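Foro Oletti > Plata y bisutería > Limpieza
Publicado en julio por dela_issahaku

Limpiar plata ennegrecida: ¿bicarbonato o gamuza?

dela_issahaku
Buenas. He heredado varias piezas de plata de mi tía que llevaban años en un cajón. Las lisas salen bien con la gamuza, pero en las trenzadas no llego al fondo. He leído lo del papel de aluminio con bicarbonato y agua caliente. ¿Lo usáis? ¿Estropea algo?

jwban
Yo lo uso desde hace 4 años. Bol forrado de aluminio, una cucharada de bicarbonato, agua muy caliente y la pieza tocando el aluminio. Un par de minutos y a enjuagar. Con piedras o perlas, ni se te ocurra.

araba.s
No estoy de acuerdo. El baño se lleva también el oscuro de los huecos, que muchas veces está puesto a propósito para que se vea el dibujo. A mí me dejó un anillo plano, sin relieve, y tuve que pagar para que lo volvieran a patinar. En piezas trenzadas, cepillo de dientes infantil, jabón neutro y paciencia.

jwban
Eso pasa con la plata oxidada de taller. En una pulsera normal no hay pátina que salvar.

dela_issahaku
Gracias a los dos. La que más me preocupa es una pulsera plateada de hebras entrelazadas, casi redonda, con un trozo más fino y doblado donde queda un hueco.

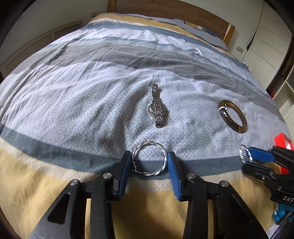

Respuestas destacadas

nana_agbenyega
Mira primero si lleva contraste. Si no es plata maciza, el cepillo repetido acaba comiéndose el baño. Y el doblez no lo enderces en casa, que el metal fino se parte. En el taller Sikora me cobraron 8 euros por una cosa parecida.

araba.s
Lo del contraste, totalmente. Búscalo con lupa cerca del cierre, si lo tiene.

jwban
Para guardarlas después, bolsa con cierre y sin aire. Las mías aguantan hasta 8 meses sin oscurecerse.

salamatu_a
Lo de la bolsa depende del plástico. Yo prefiero tela antioxidante, la de Skustar me va bien.

dela_issahaku
Empiezo por el jabón y dejo el bicarbonato para las cadenas lisas.

Contacto | © Foro Oletti | Volver arriba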